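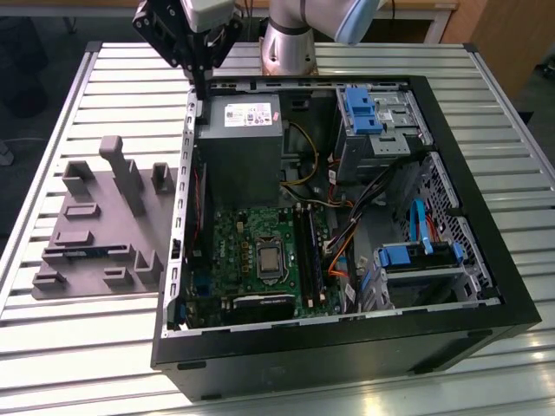

Settimio D'Amico objected, after the last session, that a sequel's opening weekend says almost nothing about whether people liked it, and that the notes for Unit 4 treated it as if it did. The objection is fair. The section below has been rewritten to keep two quantities apart: the opening, and the hold.

Unit 4. Release patterns and the second weekend
Revised Jul 7, 2019

4.1 Terms

Opening: gross receipts from the first Friday through Sunday of release, including any Thursday previews unless stated.
Hold: second weekend gross divided by first weekend gross. A film that opens at 100 and takes 60 has a hold of 0.60, or a drop of 40 percent. Trade reports use the drop. We use the hold, so that larger is better.
Multiple: total domestic gross divided by opening.
Per-screen average: weekend gross divided by number of locations. The name is misleading; the count is of theaters, and one theater may run the film in several rooms.

4.2 Platform and wide release

A platform release opens in a few cities and adds theaters as reviews and word of mouth come in. A wide release opens everywhere at once and spends most of its advertising before the first Friday. The two can't be compared on opening gross. They can be compared on multiple, with care, as a platform film has a very small denominator.

Worked case. Two pictures from the course set, Callham and The Vasseur Letter, opened in May of the same year.

Callham: 1,438 theaters in week one, same count in week two. Hold 0.41.
The Vasseur Letter: 100 theaters in week one, 167 in week two. Hold 1.17.

The second figure looks like growth. Adjust for the theater count before saying so. The number of locations rose by a factor of 1.67 and the gross by a factor of 1.17, so the per-screen average fell to 0.70 of its first value. That is still a good result next to 0.41.

4.3 What front-loading measures

Sequels and adaptations with an existing readership tend to have low holds. The committed audience attends on the first weekend and is absent from the second. A low hold in this group is weak evidence of poor reception. For an original drama with no known source, the same hold is stronger evidence. Isla Kerslake's seminar paper argues that previews should be removed from the opening before any comparison; students may do this if they state it.

Holiday weekends distort the hold in both directions. Use three-day figures throughout.

4.4 Exercise

Take the Dinel data sheet. Drop all titles that never reached 500 theaters. For the remainder, compute hold and multiple, and plot one against the other. Mark sequels separately. Write one page on the titles farthest from the line.

Reading for next time: Curkden, chapters 3 and 5. The appendix on rental terms may be skipped.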